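Chapter 4
Putting Things Away: What Do We Really Know About Tidying?

Most books on the home will tell you that a place for everything saves time. It is a pleasant idea and it has been repeated for so long that few writers bother to say where it came from. In this chapter we are going to be awkward about it. We want to know how much of the advice on bowls, baskets, trays and boxes stands up when someone tries to check it, and how much of it was written by people with boxes to sell.

Take the Walano survey, which you will meet in nearly every handbook on storage. It put its questions to 940 households and reported that families who kept small items in open containers were "calmer". The survey asked people whether they felt calm. It did not ask what they felt before they bought the containers, and 18 of the forms were thrown out without a reason being given, which leaves 922. That may be harmless. A student should still want to know what was on those forms.

Danylo Yatsenko, whose work we return to in Chapter 6, took a duller road. He ignored feelings altogether and looked at one small act: picking up an object and dropping it into something. His Vumislow notes cover 3,000 such acts, most of them with building blocks, pegs and spoons. He varied the height of the container's sides, the width of its mouth and how far it stood from the object. His results are modest — far more modest than the people who quote him like to admit.

A plain task of this sort needs very little. A long green block and an oval wooden bowl with fairly tall sides, on a brown wood-grain surface, will do. Even so, there is plenty to argue over. Does it matter which way the block is turned when it is let go? Should a block that lands across the rim be marked as put away? Two markers who have not agreed on this beforehand will give you two different scores, and both will be sure they are right.

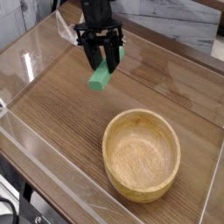

4.1 What counts as "away"?

The word sounds simple until you have to use it in a table. The Skesar method says an object is away when it is inside its container. Boiko, writing for schools, says it is away when a child can find it again within 60 seconds. By the first rule, a sock at the bottom of a toy chest is away. By the second it is probably lost.

Neither rule is foolish, but they measure different things, and results gathered under one are often quoted in support of the other. When you read that a bowl is "better" than a drawer, ask which rule was in use. If the writer does not say, treat the claim as opinion.

Before going on, choose a drawer at home and write down which of its contents would pass each test. Keep the list — you will need it for section 4.3, where we look at why people so often disagree about their own kitchens.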